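Accept cookies to continue reading. You can change your preferences at any time.

Visit report: the pouch-packing cell at Grirkusico, Flomcombe

The Grirkusico workshop in Flomcombe opens its test hall to outside maintenance people once a year, in July. I went for the session on cell 3, a single-arm station that packs small textile items into zippered pouches. The tour of the whole hall took most of the morning. I stayed with the one cell, and these notes cover how it is set up and serviced.

The arm is bolted to a steel pedestal beside a fixed work table. Controller, power supply and safety relay share one cabinet behind the pedestal, with the door hinged on the side away from the walkway. All cabling to the wrist runs outside the arm in a braided sleeve, tied at four points. The previous layout ran it through the forearm, and a broken conductor then meant taking the elbow apart. With the external sleeve a cable swap takes 30 minutes, including the check afterward.

The gripper is a two-finger parallel type, electric, with a small camera at the wrist looking past the fingertips. Finger force is set per item class in a table on the controller. Knits and fleece have their own row with a low closing speed, and the grip is held on motor current alone. Stiffer goods use the position setting and stop at a taught width. The staff edit the table by hand and keep a printed copy inside the cabinet door, with old values crossed out and still readable.

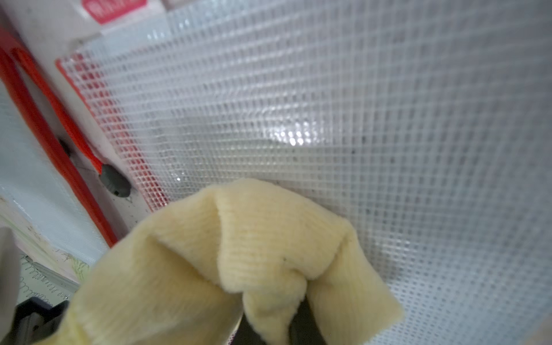
Fingertip wear is what the crew spends most of its service time on. The tips are molded rubber over an aluminum core, and the rubber rounds off at the front edge long before it wears through anywhere else. A rounded edge still lifts a flat card but slides on a fold of cloth, so the tips are judged on fabric and on nothing else. With a thick, brushed knit like the yellow piece, the material wraps over the fingers until only slivers of them show, and the camera is of little use for inspecting the tips during a pick. Inspection is done with the gripper open and empty, at a parked position facing a lamp. The limit is 2313 cycles per pair. A pair that reaches the limit goes in the bin whatever it looks like.

Lint is the second item. Fibers collect at the finger slides, where the grease holds them, and the closing current climbs as they build up. The controller logs that current at every close against air, and a rise over the stored baseline puts a service flag on the panel. Cleaning is done with a dry brush first and then a lint-free wipe. Compressed air is not allowed on the slides. It drives fiber under the wiper seals, and one gripper had to go back to Zarkisau, the supplier, for new seals after somebody used the air gun on it.

The camera window gets the same wipe. Exposure is locked after cleaning, with a mesh pouch on the table as the reference target. Clear plastic throws glare back at the lens, and on auto exposure the picture darkened each time the wrist passed over a bright patch. The hall lights stay on for this step. The first calibration had been made with them off and was thrown out.

Hand-eye calibration follows any camera removal. The crew uses a printed dot board in a metal tray and 21 wrist poses, stored as one program. I watched the full run. The arm moved slowly through the poses, the fit was rejected on the first attempt because the tray was not seated against its stops, and the second attempt was accepted. The tray now needs a clamp. A note to that effect was already on the cabinet, in two different hands.

Recovery from a dropped item is manual. The arm backs straight up, opens, and waits for the green button. There is no automatic retry on textiles. The retry routine, called Mughal in the software menu, is enabled for rigid items only. On cloth it tended to close on a zipper pull along with the fabric and drag the pouch off its place.

Spare parts on the shelf at the cell: fingertips in pairs, one wrist cable, one camera window, seals, brake release tool. A second camera is on order. I would add a spare sleeve for the cable, as the one fitted is fraying at the lower tie point, where it rubs on the pedestal flange. The crew had put tape on it. A rubber edge strip on the flange would be cheaper than another cable.

Visitors were asked to stay outside the yellow floor line while the arm was powered. Parking is behind the building, and the entrance is the side door.

Related items
Cable routing on small arms: inside or outside
Storing rubber fingertips
Visit report: Zarkisau seal and bearing shop
Reading motor current logs

Contact | Copyright | Back to top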